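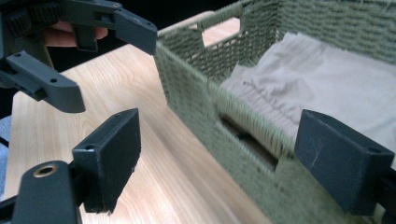 Por qué una cuerda aguanta tanto si está hecha de pelitos

Febrero
Por el equipo de Dristidel

¿Te has fijado alguna vez en la punta de una cuerda vieja? Yo no puedo pasar al lado de una sin agacharme a mirarla. Está toda despeluchada, como un pincel después de una clase de plástica, y si tiras de uno de esos pelitos se rompe sin que te cueste nada. ¡Y luego resulta que con esa misma cuerda se puede amarrar un barco!

A mí esto me tenía intrigadísima de pequeña. ¿Cómo puede ser fuerte una cosa hecha de cosas flojas?

Vamos a hacer una prueba. Coge un trocito de algodón, del que viene en bolas, y estíralo con los dedos. Se deshace enseguida, ¿verdad? Las fibras resbalan unas junto a otras y te quedas con un trozo en cada mano. Ahora coge otro pedacito, estíralo un poquito sin llegar a separarlo y ve girándolo entre los dedos, siempre hacia el mismo lado. Dale bastantes vueltas, sin prisa. Tira otra vez. ¡Ahora cuesta mucho más! Acabas de fabricar un hilo (un poco feo, el mío también lo era).

Lo que ha pasado tiene un nombre: rozamiento. Es lo mismo que hace que no te resbales cuando andas con zapatillas y que sí te resbales cuando corres en calcetines por el pasillo. Al retorcer las fibras, se aprietan unas contra otras y se agarran. Y viene lo mejor: cuando tiras de un hilo retorcido, las fibras se aprietan todavía más. Cuanto más tiras, más se sujetan, hasta que llega un momento en que alguna se rompe de verdad.

El truco de los giros al revés

Con un hilo retorcido hay un problema, y seguro que lo has visto si has jugado con lana. En cuanto lo sueltas, empieza a dar vueltas como loco y se desenrolla, o se hace un nudo raro en el medio. El hilo quiere volver a estar como antes.

Hace muchísimos años alguien encontró la solución, y a mí me parece una de las mejores ideas de la historia. Se cogen varios hilos retorcidos hacia la derecha y se enrollan juntos hacia la izquierda. Cada hilo intenta soltarse hacia su lado, el conjunto intenta soltarse hacia el otro, y como empujan al contrario, se quedan quietos. Es como dos personas que se apoyan espalda contra espalda y ninguna se cae.

Después se puede repetir: varios hilos forman un cordón, y varios cordones forman una cuerda, cambiando el sentido cada vez. Las cuerdas clásicas de barco suelen llevar tres cordones. La que tenemos en el taller de Arkero es bastante gorda y la hemos abierto por una punta para contarle los hilos. Salieron 2330. Terminamos con los ojos bizcos.

Calles larguísimas para hacer cuerdas

Antes de que hubiera motores, las cuerdas se hacían andando. El cordelero se ataba un montón de fibra de cáñamo a la cintura, enganchaba una punta a una rueda que giraba y se iba caminando hacia atrás mientras soltaba fibra poco a poco. ¡Hacia atrás todo el día! Para hacer una cuerda larga necesitaban un sitio todavía más largo, porque al retorcer los hilos se acortan. Por eso había edificios estrechísimos que medían 300 metros, o incluso más. En algunas ciudades todavía quedan calles que se llaman Cordeleros o Soguería.

¿Y las trenzas?

Trenzar es otra manera de conseguir lo mismo. En una trenza los cordones se cruzan por encima y por debajo, así que se sujetan entre ellos y la cuerda casi no gira sobre sí misma. Los cordones de tus zapatillas suelen ser trenzados. Y las cuerdas de escalada llevan una funda trenzada por fuera y un montón de hilos por dentro - la funda protege y los hilos de dentro hacen casi toda la fuerza. Muchas miden 50 o 60 metros y se estiran un poco, para que el tirón no sea tan brusco si el escalador se cae.

Haz tu propia cuerda

Necesitas lana y a una persona con paciencia.

Corta tres hebras de lana de la misma longitud, más largas que tú. Anuda las puntas juntas por los dos lados. Cada persona coge un extremo y os separáis hasta que la lana quede tirante. Girad cada uno hacia vuestra derecha, muchas veces, hasta que notéis que la lana se quiere encoger. Entonces, sin aflojar, pedid a alguien que sujete el centro con un dedo y juntad los dos extremos. Soltad el centro despacito. ¡Se enrolla sola! Haced un nudo en la punta para que no se abra.

Si la hacéis con tres colores distintos queda preciosa, y se ve muy bien por dónde va cada hebra.

También te puede interesar
Por qué flotan los barcos de hierro
Mernlow, el juego de los nudos: instrucciones para imprimir
De qué está hecha la lana
Mwaipopo y la araña tejedora (cuento)
¿Quién inventó los botones?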